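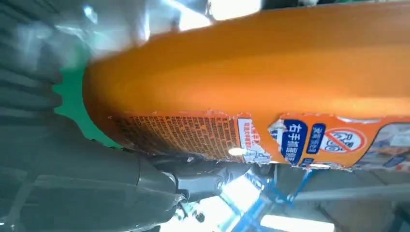
The view from the robot's wrist: two grey fingers and one big orange bottle.

How does a robot learn to pick up a bottle? Mostly by being shown, over and over again. I help with the showing, and I love it!

Think about how you learned to catch a ball. I bet you didn't read a rule book first. You had lots of goes, and bit by bit your hands got the idea. Our robot in Hasiscombe is called Drundelar, and it learns from goes as well. We call each go an "example".

To make an example, I steer the arm myself. I bring the fingers down, close them round the bottle and lift. While I'm doing that, the little camera near the fingers records what it sees, and the computer saves how the arm moved. Picture and movement get stored together, a bit like a recipe with photos.

One example teaches it very little. We want 1,000 for bottles, and so far I've done 200 (my thumbs are tired!).

The tricky bit is making them different. Look at the label on the orange bottle - it's torn along the top, and there's a shiny spot where the light catches the plastic. Good! Your kitchen has scruffy, shiny things in it too. If I only used brand new bottles standing up straight, Drundelar might get muddled by one lying on its side.

Muddles are useful, mind you. When I drop something I mark that example as a miss, and we keep it in a separate pile to look at later.

Want to try? Get a friend to close their eyes, then guide their hand to a cup 2 times from different sides. Can they find it alone on the next go?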